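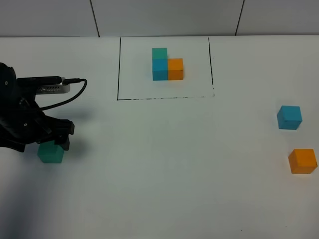
Step 2: Mark and seal the panel joint

Clear the work surface and wipe both sides of the joint with a dry cloth. Run masking tape along each edge, leaving a gap of 2 mm. Cut the Flastex nozzle at an angle to match the gap — a wider cut wastes sealant and leaves a ridge.

Load the cartridge and start at the top of the joint. Keep the gun moving at a steady rate and push the bead ahead of the nozzle. One cartridge covers 19 feet at this width.

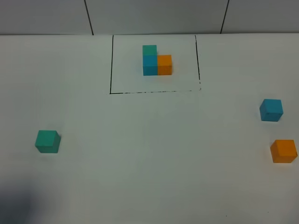

Smooth the bead with a damp finger or a plastic tool in one pass, then pull the tape while the sealant is still soft. Pull it back at a low angle, away from the joint.

Leave the joint alone overnight. Flastex skins over sooner than it cures, and below 66°F the cure slows down. Trim any raised spots with a sharp blade before painting.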